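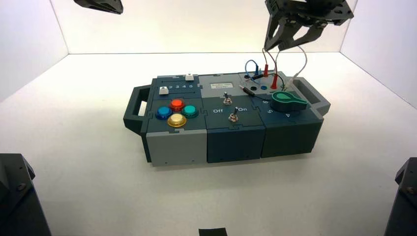
Speaker notes - Controls for hands, not only for eyes
Arvo Hämäläinen, Hakala workshop evening, 10/29/18

Slide 1. Good evening and thank you for coming. Please speak slowly with me in the question time, my English is better on paper. I will talk for two short parts and then we pass the boards along the rows.

Slide 2. Why I started. At Stotex I was labelling control panels for laundry machines, and my labels were very correct and very small. People pressed the wrong thing anyway. My colleague told me that the colour of a button is read long before the word beside it. I did not believe her, so I began to make practice panels at home.
(Pause. Let them look at the old Stotex label. Drink water.)

Slide 3. The push buttons. I like round ones with a domed cap, because the finger finds the middle by itself. Four in a diamond is a good grouping. You can say "top" or "left" and everybody understands, also a person who does not see colours well. Do not put two similar greens in one group. I did this in March and I regretted it.

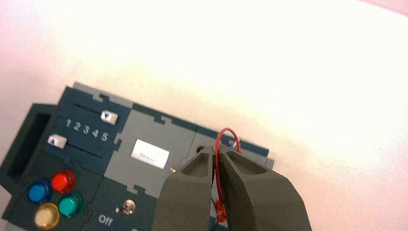 Slide 4. Sliders. A slider is a question with many answers, and so the user must know where he stands on it. Numbers are the simplest help. I prefer to print them once and let two tracks share them, as on this panel, where 1 to 5 runs between the upper and the lower slider. The little triangles on the knobs point in toward the row, down from the upper one and up from the lower one, so the eye goes to the right numeral. Ask the audience: who has a stove at home where the mark on the knob has worn away?

Slide 5. Toggle switches. Off and On should be printed beside the lever, in strong contrast. White on a dark grey or teal ground is good. Metal levers are nice to touch but they shine, so check the label under your own lamp.

Slide 6. Joints and handles. Puzzle joints let you try another order of modules. A handle at each end seems like a luxury until you carry a panel up the stairs.
(Mention the Drenine course here. They asked for 300 labels and the centre has paid for the printing.)

Slide 7. Questions. If somebody asks about the Goren knobs, say that I have not tested them yet. The boards should come back to the front table before the coffee.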